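Moving the Cludbridge archive: where things stand

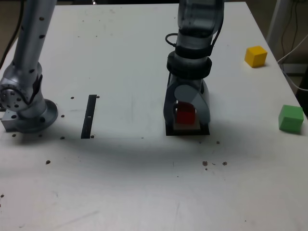

LIBRARY AND COLLECTIONS

05/04/2021

The town archive at Cludbridge has started its move out of the basement of the old customs building and into the upper floor of the Hegyi wing. The reading room will stay closed until the shelving is finished. Requests by mail and e-mail are still being answered, but replies are slower than usual and some boxes can't be reached at all for the time being.

The basement was never meant to hold paper. It was fitted out as a storage room for customs goods, and the first records were put there when the town offices ran out of space upstairs. More followed. By the time a proper list was made, the parish copies, the school registers, the building permits and the Mirkov papers were all sharing the same shelves, in the order in which they had arrived. Anyone who has asked for a building permit in the past few years will know what that meant. The permits were stored in three different places, and a request for a single street could take a whole morning.

Damp was the larger problem. The north wall takes in water after heavy rain, and the bottom shelves along it had been left empty for a long time. Last October the water came in under the door as well. The boxes on the second shelf up were wet on the underside, and 18 of them had to be taken out and dried. Most of the contents were fine. Two volumes of school registers had ink that had run at the lower edge of the page, and these have been sent to a paper conservator. The names can still be read on almost every page. The council agreed to the move at its next meeting.

Ilona Bodnár, who has run the archive since it got its own budget, drew up the plan for the new rooms. Her first decision was to sort the collections before moving them. This has made the work slower, and there were people on the council who would have preferred to see the basement cleared first. Her view was that boxes moved in the wrong order would stay in the wrong order for another generation.

"We had a chance to look inside everything once," she said. "I did not want to carry a box up two floors and then find out it should have been thrown away, or that it belonged with something we had already put at the other end of the building."

Very little has been thrown away. Duplicate printed forms went, and so did a large number of empty folders. A run of trade catalogs with no connection to the town was offered to a museum, which took part of it.

The order of the move is as follows. The parish copies and the school registers go first, as they are the most used and the most at risk. The building permits go next. They are being merged into a single series by street and then by house number, with a separate short series for plots that were never given a number. The Mirkov papers go last.

The Mirkov papers need some explanation, as many readers will know the name only from the street. The Mirkov mill was the largest employer in the lower town, and when it closed, the office records were left to the archive with no list of any kind. They include wage books, letters to suppliers, insurance papers, and a long set of drawings for the mill buildings and the channel that fed the wheel. The wage books are of most interest to family historians. They give the name of the worker, the job, the weekly pay and, in the earlier books, the street where the worker lived. They have been available only on request, and only one at a time, because the bindings are weak. In the new rooms there will be a flat support for reading them, and a name index is being made. The index so far covers the first three books. It will be put on paper in the reading room before anything goes online.

The drawings are harder. Several are larger than any table in the old reading room and have been kept rolled since they arrived. Paper that has been rolled for this long does not lie flat by itself and will crack if it is forced. Each sheet has to be relaxed in a humid chamber, opened a little at a time and dried under blotters and light weights. The work can't be hurried, and the drawings will not be open to readers this year. Anyone who needs a particular drawing for a repair or a planning matter should write to the archive, and it will be moved up the line if possible.

A few words on the new catalog. The old card index will be kept and will stand in the new reading room where people can use it. It contains remarks in the margins that were never copied anywhere else, and some of them are the only note of where a document came from. Alongside it, the archive is moving its lists into Flonow, the system the town library already uses for its local history shelf. A reader will be able to search both from the same screen. The reference numbers are changing, but the old number stays in the record, so footnotes in published work will still lead to the right box. If you have a list of old numbers that you use often, there is no need to do anything with it.

The entries are being typed from the cards, and there will be mistakes. House names are a particular trouble, as the same house can turn up under three spellings. Corrections are welcome and should be sent in writing with the reference number at the top.

The new reading room faces the courtyard and gets its daylight from the east. The windows have been fitted with blinds and a film that cuts down the ultraviolet. There is a lift, which the old building did not have, and the door from the lift is wide enough for a wheelchair. The restroom is on the same floor. Coats and bags go in the lockers by the entrance. Pencils only, as before. Laptops are allowed and there are outlets at the places along the wall. Readers may take photographs for their own use without flash, after filling in the form at the desk. The fee for this has been dropped. Copies made by the staff will still be charged, and the price list will be posted when the room opens.

Opening hours will change too. The archive used to close over lunch, and this was the most common complaint in the visitors' book. The new room will stay open through the middle of the day, but boxes will not be fetched during that hour. Readers who plan to stay into the afternoon should put in their slips before noon. It will be possible to order up to three boxes in advance by e-mail, and these will be waiting at the desk.

People who have placed private papers on loan with the archive will get a letter about the new location. Please check that the address we hold is the right one. In a number of cases the loan was made by a parent or grandparent and the agreement was never passed on to the family. If you think this may be true of papers in your family, write to Ilona Bodnár with the name of the lender and, if you have it, the receipt. The archive would like to have a current name for every loan before the boxes are put on the new shelves. Lenders may also turn the loan into a gift, and a short form for this is available.

During the move, please do not bring new material to the customs building. The entrance there is in use for crates and there is no place to receive papers safely. Offers can be made by e-mail with a short note of what the material is, how much of it there is and how it has been stored. Anything that has been in a damp cellar or an attic with insects should be mentioned. It can still be accepted, but it has to go through quarantine first.

The opening date of the reading room will be given in a later issue and on the notice board at the town library.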